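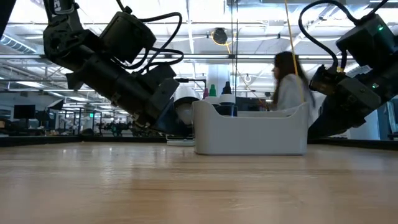

Figure 4. Two black robot arms, one entering from each side.

4.2 Station records

The Nilach series is often cited as proof of a record July. We are less sure. Of its 103 stations, 32 were moved at least once, and the notes on those moves are thin.

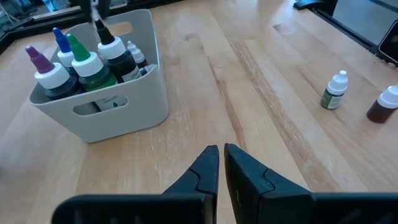 Troker was shifted uphill -- a change the published averages ignore. Its night readings drop at once, by day they hardly change.

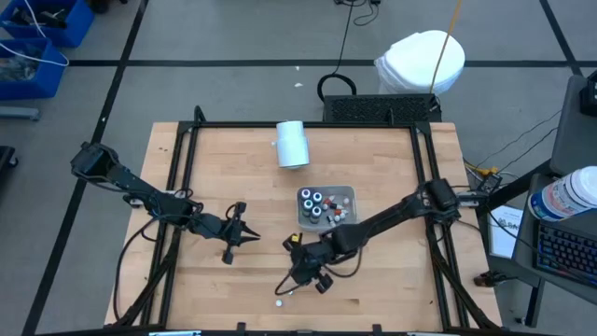 Khan has 70 years of data but two long gaps, both filled from its neighbours. We left it out.
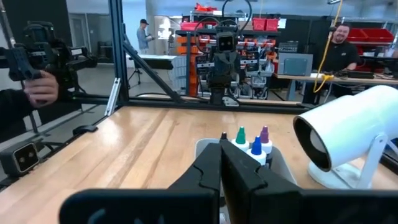 Flurnero, at 700 metres, was kept, with wider error bars than its keepers claim.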